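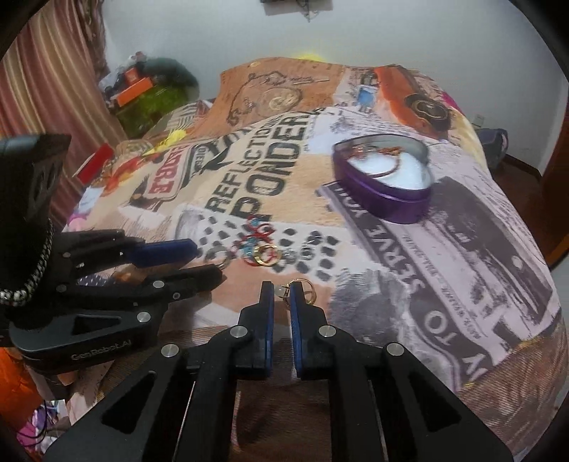

Pluretell Releases Edet 6, With New Tools for Small Objects, Soft Surfaces and Two-Handed Work

Oct 23, 2024 | By the Pluretell Press Office

6 min read

Print this release | E-mail this release

DRIKGATE: Pluretell, maker of software for people who teach robots by showing them, is very happy to announce that Edet 6 is available today to all current customers and to new ones. Edet takes recordings made with hand-held grippers and turns them into clean, labeled demonstrations that a planner or a learned controller can use. The new release is the largest since the product began, and most of it grew out of one stubborn subject that our customers kept bringing back to us: small things on soft, busy surfaces in ordinary rooms.

Anyone who has tried to get a robot to pick up a ring from a bed will know what we mean (and if you haven't tried, we warmly recommend an afternoon of it). A ring is thin, shiny and mostly hole. A duvet gives way under a fingertip and rises up again somewhere else. If the duvet has large printed words and a vintage car on it, a perception system can spend a good deal of its effort on the printing and very little on the jewelry. Add a second gripper coming in from the side, and now each hand is hiding part of what the other one needs to see.

Earlier versions of Edet handled table work nicely and bed work poorly, and our customers were kind but clear in saying so. We started on the new release in April, with our longtime partner Trurkus, whose engineers build the planning layer that many Edet users run downstream. Together we put together a test set of 3,000 short demonstrations recorded in lived-in homes, with patterned bedding, piles of clothes and curtains left just as they were. Rings, chains, bracelets and the tins and boxes people keep them in make up a large part of it. Every change in Edet 6 was tried against that set before it was allowed anywhere near the release branch.

What is new in Edet 6

Surface separation. The perception module now works out the shape of the cloth first and its printed pattern second, and keeps the two apart from then on. A picture of a pocket watch on a duvet has no height of its own, and Edet 6 treats it as part of the fabric. A real coin lying on the same duvet does have a little height, and it gets its own label, its own outline and its own track through the recording. When the software can't decide, it says so and puts the item in a review list, so that a person can settle the matter with one click.

Fingertip view. Much of the useful information in a gripper recording sits in the small space between the two pads, and that is also where the fingers get in the way. Edet 6 builds a steady close-up of this space for the whole length of a demonstration, filling it in from earlier and later moments wherever the pads or the linkage block the view. Reviewers on our early access program have told us that they now leave this panel open all day long, and we have made it larger as a result.

Two-handed timing. Edet 6 places both grippers on one shared clock and one shared map of the work area. It marks when each hand is waiting, when it is approaching and when it is closing, and it draws those stages as two colored bars, one above the other. If the left hand is steadying a container as the right hand brings something to it, the software will mark the two actions as a pair and keep them together through trimming and export. Users who prefer the old single-track view can still have it, under the View menu.

Containers as places. In past versions an open tin was just another object with a center and an outline. It now has an inside, a rim and a lid, each with its own label, and a demonstration can be sorted by which of these was the target. A bracelet looped over the edge of a tin is a fine example of something that used to cause us grief, being partly in and partly out. Edet 6 has a label for that as well. (We went back and forth over what to call it, and settled on "over rim," which is plain but does the job.)

Softer planning hand-off. Demonstrations exported to the Trurkus planner now carry an estimate of how far the surface is likely to sink under light contact. The planner uses it to choose a lower or flatter approach, and to keep the fingertips from dragging the cloth. The estimate can be edited by hand before export, and it can be turned off completely for work on hard tables.

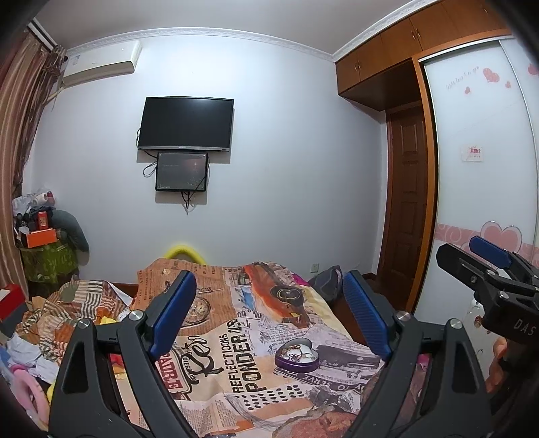 Two grippers at work over a patterned duvet, with small jewelry items in an open heart-shaped tin.

How it did in testing

We like to give our numbers along with the places where they fall short. From the full test set, we held back 177 demonstrations that none of our developers had looked at, picked because they had both a strongly patterned surface and at least one object smaller than a thumbnail. Edet 6 labeled all but 9 of them without a person having to correct an object outline. In those that did need help, the usual trouble was two thin metal items lying across each other, which the software was inclined to read as one item with an odd shape. We're working on it, and users can split a joined outline by hand with the new Cut tool in the meantime.

Very fine chains are also still hard. Edet 6 will find a chain and follow it, but the exact path it takes through its own loops is often a guess, and the software marks it as a guess. We'd ask customers not to train on chain shape alone for now. Clear plastic and mirrors are no better than they were in the last version.

Made for rooms as they are

A good part of our work this year went into something less showy, and we are every bit as proud of it. Rooms are full of other things: bags, boxes, plush toys, cables hanging from a television, a door with stickers on it. Edet 6 lets a reviewer draw a rough boundary around the work area once, at the start of a recording, and everything outside it is kept as background for finding position but left out of the object list. On our own machines this cut the list down to a length that a person can read without scrolling, and it has made review sessions a great deal more pleasant.

The same boundary can be used for privacy. Anything outside it can be blurred in the exported file, including walls, screens and personal papers, and the blur is applied before the file leaves the user's computer. Hands and faces have their own setting, which is switched on from the start in new projects.

Upgrading

Current customers will see Edet 6 in their usual update panel. Projects made in the previous version open directly, and a copy of the old project is saved next to the new one the first time you do so. Labels carry over, with one exception: anything labeled simply as "container" will be shown with a small question mark until someone confirms where its rim is. For large projects we suggest running the Rim Helper overnight, then checking its work in the morning over a cup of something warm.

Customers using the Trurkus planner should update it as well before exporting. Older versions will read the new files but ignore the surface estimate.

New customers can ask for a trial through the Pluretell sales desk. The trial includes the complete review tools, a small set of sample demonstrations and the written guide, which has been redone from the first page and has far more screenshots than it used to.

About Pluretell

Pluretell makes software for recording, reviewing and exporting robot demonstrations. The company is based in Drikgate, where its developers, testers and support desk share one floor. Its main product, Edet, is used by research groups and by companies building robots for household work.

About Trurkus

Trurkus develops motion planning software for one-armed and two-armed robots and has worked with Pluretell on shared file formats since the first version of Edet.

Press contact: Pluretell Press Office, Drikgate. Review copies of Edet 6 and the written guide are available to members of the press on request.

Print this release | E-mail this release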